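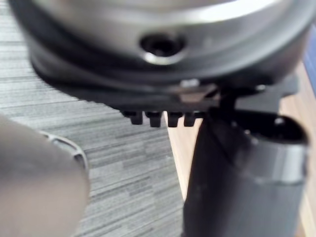

Grimisitz, January

README for the Fahmy bench set

Hi, and thanks for opening the readme before the data. I'm Rahel Gasser. I worked the repair bench at Stuvorow for years before the arm arrived, and I'm now the person who looks after the recordings it makes, so this file is half data card and half me telling you what the place is like. Graciela Zapata, who runs the bench these days, read it over and made me take out two rude bits.

What's in it

Short recordings of a robot arm handling parts and assemblies of the sort that come across our bench: metal housings, collars, black plastic and metal cylinders, fittings. The set has 2,000 recordings. Of those, 500 have notes written by a person on the bench, and the rest have only the automatic log. Each recording has a wrist view, the joint positions, the gripper opening and a text line saying what the operator wanted done.

The wrist view sits very close to the work. You'll often get a big silver curve across the top, a dark collar under it, and a gripper finger blurred in the corner. We left the blurry ones in on purpose. If your model only copes with sharp pictures it won't cope with our bench.

How it was recorded

Everybody on the bench took turns driving the arm by hand controller. We call the whole setup Gadik, after the folder name on the first laptop, and it stuck. A turn was one hour at most, then you swapped and went back to regular jobs. I pushed hard for that limit. Driving the arm looks like sitting down and doing nothing, but your neck knows all about it by lunch.

We didn't write scripts. The operator picked a job, typed a line ("line the collar up with the housing", that sort of thing) and had a go. Failed tries are kept and labelled as failed. Some operators were harsher on themselves than others, so treat the success label as one person's opinion. I'd love to fix that in the next version!

Labels

The notes use bench words, which don't always match the catalogue. A few that trip people up:

collar — the dark band under a housing
teeth — the small pegs along a collar's bottom edge
port — any round hole in a housing, whatever it's for
body — the main cylinder of whatever you're holding

Spelling is as typed. You'll find "grey" and "gray" in the same afternoon, and "centre" at least two ways. Please normalise it on your side, because I'm not going through it again.

What changed for us

People ask me this more than they ask about the file format, so I'm putting it in.

The arm took over some of the holding. That sounds small, but holding was the part of the job that wore out our wrists, and it's the part I don't miss at all. What it didn't take over is deciding. Somebody still has to look at a scuffed rim and say yes, that'll do, or no, bin it. Graciela reckons the deciding now fills the day more than it used to, and that it's tiring in a different way. She's right, I think. There used to be little rests built into the work, where your hands were busy and your head could wander off to what's for tea. Those have mostly gone, so we got an extra break written into the afternoon instead.

Nobody lost their job over the arm in the time this set covers. Two of us moved sideways, me included. I can't tell you what happens later and I'd be wary of anyone who quotes this readme as proof either way.

The other change is that beginners learn in a funny order now. They can drive the arm onto a collar before they've ever felt one seat properly under their own thumb. We now ask new starters to do 50 jobs by hand first — some grumble, most come around.

Consent and privacy

Everyone who drove the arm agreed to their recordings being shared, and anybody could pull theirs out up to the time we froze the set. There's no sound. Operator names are replaced with a letter, and the letters get reshuffled between folders so you can't add up one person's speed across the whole set. Please don't try. These recordings are not to be used for ranking or timing workers, and that's a condition of the licence, along with credit to the bench.

Known problems

The automatic log sometimes starts a beat late, so the first movement may be missing.
Shiny metal throws highlights that wash out edges.
The background changes between recordings. Carpet shows up in some views and wood in others, sometimes both in one.
Gripper opening drifts a little over a long session. Check it before you rely on it.

Getting in touch

Send corrections to the bench address in the contacts file, with the recording number in the subject line. I read them mid-morning with a coffee. If it's about the labels it comes to me, and if it's about the arm itself Graciela will answer, usually faster.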